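4. What changed for the people on the folding floor

4.1 The work before the hand tools

The Denmont site finishes household textiles for small hotels and guest houses. Until April, all folding there was done by hand, and most of the skill sat in the heads of the people who did it. New hires learned by standing next to someone experienced. There was no written procedure for a slippery scarf, and the training binder had only a single page on pillowcases.

The Nasus project set out to automate part of the folding line. Its first step was to put hand-held grippers into the workers' own hands and ask them to do familiar jobs through two fingers. The recorded motions were then used to train the folding arm that Stasiv installed at the end of the line. We were on site for much of this period, and we think the step deserves more attention than it usually gets in accounts of automation, which tend to start on the day the machine is switched on.

We collected 268 written comments from 56 workers across 4 shifts. The comments were short, often a line or two scribbled at the end of a session, and they are a delight to read. Many of them are about cloth. Workers wrote at length about which fabrics hold a crease and which slide off as soon as you let go, and about the trouble of picking up one layer when two are lying together. One wrote that she had folded for years without once thinking about where her thumb went.

4.2 Learning to fold with two fingers

Sessions were held on beds as well as tables. The beds were the workers' own request. They argued that a soft surface is where a good deal of real folding gets done, and that a tool tested only on a hard tabletop would let everyone down later. We agree with them. On a plush blanket the lower finger can sink into the pile, and the edge of a thin cloth is much harder to catch than it is on a board.

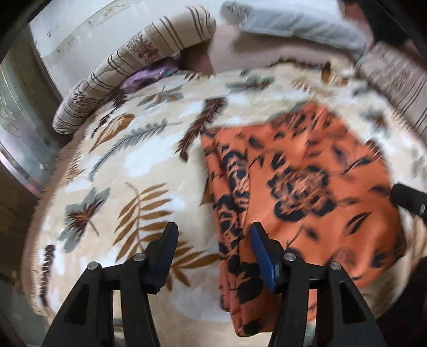 Figure 3. Pinching a folded printed cloth near its lower edge, on a plush blanket.

Corresponding author: Senior Researcher, Work and Technology Group, Gemico

The grip in Figure 3 is one that the workers came to call the low pinch. The tips close near the lower edge of the cloth, with the doubled part left lying where it is. It was not in our instructions. We had suggested taking hold in the middle of an edge, and within the first week the evening shift had dropped that advice and was teaching the low pinch to everyone else. By the time we revised the instructions, we were simply writing down what people were already doing.

This kind of exchange was the most exciting thing we saw at Denmont! Workers who had described themselves as "just folders" in the opening survey began to talk about angle, pressure and order of steps, and they used the same words with each other on the regular line. Supervisors picked up the vocabulary too. Two of the shifts started a shared notebook of difficult items, with patterned fabrics getting their own pages (a busy print can hide the edge you are looking for).

4.3 Job content and pace

After the arm went into service, flat and regular items moved to it first. People kept the mixed loads, the delicate pieces and anything that came back from the arm badly folded. Most comments welcomed this. Several workers said their wrists felt better at the end of the day, though we did not measure strain and can only report what they told us.

The change of pace was harder. The arm works steadily, and a person placed directly after it ends up matching its rhythm. On the early shift this caused real annoyance until a holding shelf with room for 300 pieces was added between the two stations. With the shelf in place, workers could let items build up and clear them in a run, much as they had done before. Complaints about pace fell off in the comments that followed.

Pay grades raised a further question that remained open at the end of our visit. Workers who had taught the low pinch to others, and whose recordings were used for training, asked whether this counted as instruction under the site's grading scheme. The scheme had been written for a floor with no arm in it. Management agreed to review the wording, and we return to the matter in Section 6.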